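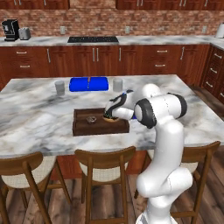 My sister thought I should just sell the boat and be done with it, and she said so on the phone before I'd even got my coat off. Sell it, she told me, nobody in our family has ever caught a thing in it anyway.

Fiction > Short Stories > Solline

Reading time: 3 min

She had a point about the fish. But Dad had left me the boat and he'd left her the piano, and I didn't see her selling the piano (she can't play it either). So on Saturday I drove the 171 miles up to Dredcombe with a sandwich, a flashlight and a set of keys that didn't seem to open anything.

The boat was called Solline. I had always figured she was named after a woman, some girl he knew before Mom, and I'd built up a pretty good story for her over the years. She had red hair and smoked on ferries. She broke his heart in July, because it seemed like the right month for it.

The man at the boatyard found me trying keys on the cabin door and watched for a while before he said it wasn't locked. Then he told me I owed him $348 for the winter. I wrote him a check on my knee and asked, since he'd known Dad, if he'd ever heard about the name.

"Came with it," he said. "Bought her off a fellow in Skondstead. Bad luck to change it, and paint's expensive."

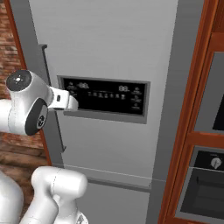
Well, I sat in that cabin and ate my sandwich and felt like I'd been dumped. Thirty years I'd been carrying that redhead around! I'd even been a little jealous of her on Mom's behalf.

Then I went through the lockers. Life jackets, a can of chowder older than my car, a coffee tin full of hooks still on their cards. Under the tin was the logbook, and I opened it thinking I'd find tides and weather. Dad had written down what he ate. Every trip, year after year — egg salad, pears, egg salad, the good ham. And after each one, in the same square handwriting, who had come along. Mostly it said "alone." Three times it said me.

I remembered only one of those, and I remembered it as awful. I was nine, I threw up on his shoes, and we came home early without talking. I found the page. Egg salad, it said. Flat calm. Fine day out.

My sister called again while I was still holding it. A buyer had offered her 600 for the boat, cash, if I could leave the keys at the yard.

"None of the keys work," I said.

"So is that a yes?"

I told her I'd call her back, and went to see if the man had any paint.

Contact | © All stories remain with their author | Back to top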